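Orerham Cell Support - Ticket log
Subject: Two-arm cell trips protective stop during frame handling, shared-zone rule unclear
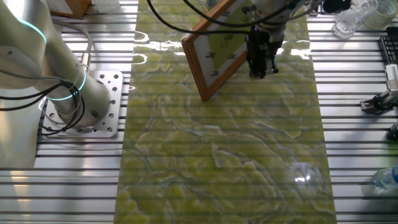
Reported by: Jordan Bunting
Assigned to: Joni Pitkänen
Priority: normal
Status: closed, rule change applied

Jordan Bunting, 08:40
Cell goes to protective stop during the place step. Fault is logged against the gripper arm, never the other one. Restart clears it, then it comes back later in the shift. Speed limit in the shared zone is set to 400 mm/s. Site rule says to clear the table before automatic mode, but it doesn't say what counts as clear. The operators read it one way and I read it another.

Joni Pitkänen, 09:15
Please send the zone file and the force log from the gripper arm. Do not raise the force threshold to get through the shift. Under the Grímsdóttir checklist, a threshold change needs a new contact measurement, and I don't see one in the cell record after August.

Jordan Bunting, 10:02
Both attached. Threshold is 60 N. Nobody has changed it.

Joni Pitkänen, 11:30
Findings so far:
- The trips line up with the moment a lower corner of the part touches the surface. Peak reading is 51 N in normal cycles and over the limit in the faulted ones.
- Approach speed is not reduced before contact. The program relies on the zone limit alone, and that limit was written for free travel.
- The zone file has no entry for loose items. A bottle or cup lying on its side can roll, and the planner has no model of it.
- Cable slack on both arms is not covered in the pre-start check.

The first two explain the stop. The last two don't, but they are open items against the cell rules and I am not closing the ticket without them.

Jordan Bunting, 13:10
Agree on approach speed. For loose items, do you want the keyboard off the table too? It gets used for teaching points.

Joni Pitkänen, 13:25
In manual mode it can stay. In automatic mode it goes outside the marked zone, same as tape, cups and bottles. Fixed modules and clamps may remain if they are listed in the zone file with their outer dimensions.

Changes made:
1. Approach speed lowered to 200 mm/s, with a further reduction before contact.
2. Force threshold left as it was.
3. "Clear table" in the Jorik work instruction now reads: no unfastened item inside the zone except the part being handled.
4. Pre-start check has a line for cable loops - look at both arms through full travel, in manual mode, before handover.

Jordan Bunting, 16:45
Ran the place step for around two hours after the change. No stops. Old instruction pulled from the binder.

Joni Pitkänen, 16:50
Closing. Reopen under the same number if the fault returns, and attach the force log.

2 comments - 0 shares
Osano Automation Support - Contact - Copyright Osano - Back to top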